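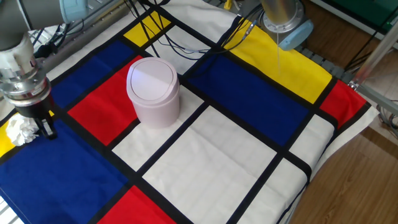

2026-10-19
Penance, table setup and bin notes
Notebook p. 727

Cloth relaid this morning. The grid print had crept clockwise again, enough that the red rectangle by the bin no longer lined up with last week's sketch. Squared it by eye using the long black line between the far yellow panel and the blue one under it. Let the excess hang over the side. Still some creasing in the white panels. Loïc wants to iron it, I would like to wait until we have decided whether we keep this cloth at all. The black lines are useful for putting things back where they were. The creases are a nuisance under anything light.

Starting position for the bin: upright, on white, next to the line that borders the red. Starting position for the paper: left side, on or touching the small yellow. I have stopped trying to write this any tighter. A wad of tissue has no center worth measuring and it changes shape each time it is picked up.

Lid on and lid off should be logged as separate conditions. With the lid on, the domed top looks like the target but the flap is the only way in, and a large wad will sit on the seam. With the lid off it is an open cup, and the limit is how full it gets.
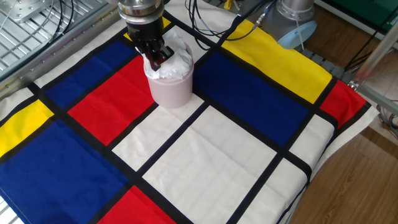 Wad size. One sheet crumpled hard goes below the rim with room to spare. Two sheets crumpled loosely stand up above it and fold over the front. I have been calling the second case "full" and Youssra has been calling it "failed," so our two columns do not agree. Proposal: "in" if the tissue stays when the cup is tipped to the first black line and set back, "proud" if it stays but shows above the rim, "out" otherwise. Youssra to confirm before anyone goes back over the April sheets.

Base of the cup is rounded, so it rocks a little on a crease. Flatten the cloth under it with the side of the hand before each start.

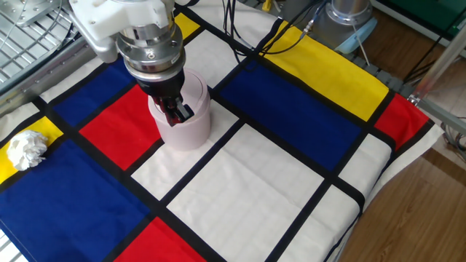 Razia Naqvi

Entries from here on are mine, the ones before too except where initialed.

Cup checked with the tissue still over on the yellow. The wall gives slightly when pushed outward near the rim and comes back. No whitening of the plastic, no crack. The matte finish marks easily, wipe with a dry cloth only. Hussam used the citrus spray on the spare and it is now tacky.

Lost some time to the cables. They belong toward the far side, clear of the white panel. If a loop lies on the cloth it drags the print with it, and I suspect this accounts for most of the creep.
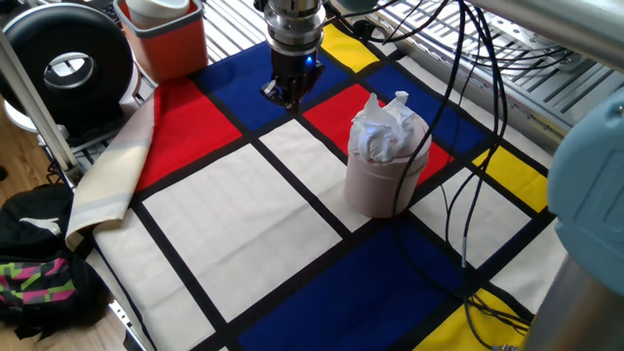
MATERIALS

Tissue: plain white, unscented, pack of 50. The pack from Fontana is softer and springs open after crumpling. Use one kind per sheet and write down which.

Bin: pale pink, small, with swing lid. Store lid and body together. Order a second spare from Geltholm.

Cloth: one in use, none spare. Rafia is asking Zernmont about the same print in a heavier fabric.

Open: orange bin needs a label. Decide on ironing.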